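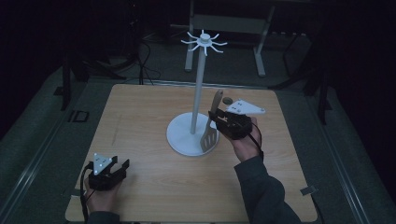
Participants Wanted: Hand-Held Gripper Comparison, Grustdale Site

September 14, 2019
Posted by Yanling Zheng

The manipulation group at Stundley is looking for 25 adults to take part in a comparison of two jaw designs for hand-held grippers. No experience with robots is needed.

Each participant works at a table with one gripper in each hand and carries out short tasks with kitchen items: hanging a utensil on a stand, taking it off again, passing it from one gripper to the other. Marker plates on the grippers are tracked during every trial. The same tasks are then run on a pair of arms fitted with the same jaws, and the two sets of results are compared.

The first round closed in May with 2,897 usable trials. It covered the straight jaw only. The present round adds the curved jaw and repeats the hanging tasks, where slip at the handle was the most common failure.

What is involved

Four sessions of two hours each, on separate days. The first begins with a fitting and practice period that is not scored. Breaks are scheduled between task blocks and may be taken at other times on request. Participants who complete all sessions receive $280. Those who stop early are paid for the sessions attended.

Requirements

- Age 18 or older
- Full use of both hands, no wrist or hand injury in the past year
- Normal or corrected vision
- Able to stand for 30 minutes at a time
- Long sleeves are fine -- loose bracelets and rings are not

Left-handed people are especially encouraged to apply. The first round had too few to report separately.

Recordings show the hands and the tabletop. Faces are not kept. A consent form is sent before the first session and can be withdrawn at any point.

To apply, write to Yuxi Yuan at the Grustdale front desk with your age, dominant hand and the hours you are free. Technical questions about the jaws or the tracking go to Xiaoyan Du.

Recent postings

Test Technician, Arm Controllers (Prornley)
Wrist Camera Calibration: Part-Time Assistant
Call for Loan Units: Two-Finger Grippers
Results Summary, Straight Jaw Round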